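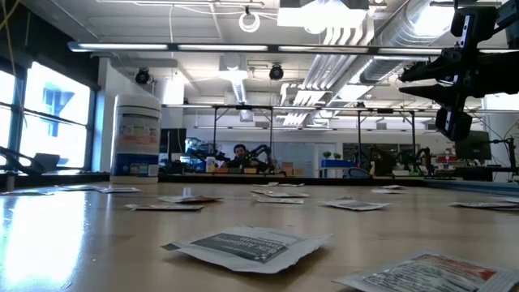 Ticket 1673 – pick station stops in the middle of a run
Status: open, waiting on Golob
Opened 15 June 2018

Picking this up again from ticket 1528, which got closed too early if you ask me. Same fault: the arm goes for a flat packet, misses the edge, retries, and the Dresuro controller throws a grip timeout. I got it 96 times overnight!

First thing I checked was our own house rules (the Prultlow sheet, March version). It says three retries, then park the arm and call a person. Ours was set to 12. No idea who changed it, but I put it back to three and saved the config under a new name – please don't overwrite it.

The towelette packets are the worst for it. They sit so low that the fingertips have to come in almost flat. 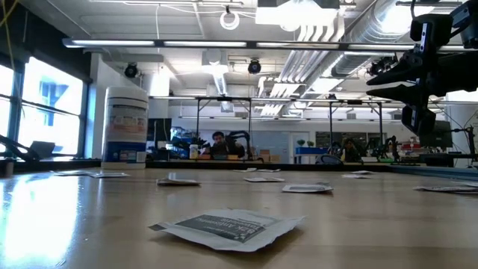
Can I clear a grip timeout from the desk and let it carry on?
Walk over and look first, then reset at the station, every time. Remote resets are off the table under the Prultlow sheet.

Still to do: ask Golob about thinner fingertips, and get the Dreltbridge folks to send their retry settings. Log is at over 3000 lines, attached as a zip.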